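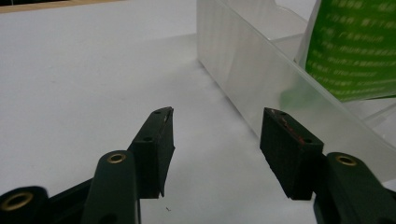
White tabletop with light brown wood at the far edge.

Stilwood Community Repair Room
Progress report to the Aranda Fund, 18th October

This report covers the work since July, when we received the second part of the grant. The total for this period was 2,000 dollars.

Room and furniture
The lease with Bradance is signed and the room is open on two evenings every week. We have bought shelves and better lamps. The heating is still weak in the back part, and the landlord has promised to look at it before the winter. We wrote to him two times and we will write again.

Courses
We planned 14 evening courses for clothes and small household items, and all of them took place. The course on zippers was the most wanted, so we gave it twice. The course on shoes had few guests. We think the hour was too early for people who work in the city, and we have moved it to a later time.

Visitors
In this period 400 visits were written in our book. Many people come more than one time, so this is the number of visits and not of persons. From 19 visitors we received a filled paper with opinions. Most of them ask for longer opening hours.

Money
The rent and the lamps cost what we expected. Thread, needles and glue from Kondex were more expensive than in the budget, and we ask for your permission to move a small sum from printing to materials. The receipts are attached to this report.

Next steps
Until the end of the year we want to add one more evening each week and begin a lending shelf for tools. We still need insurance for the lending shelf, and we are waiting for two offers. We will send you the price as soon as we have it.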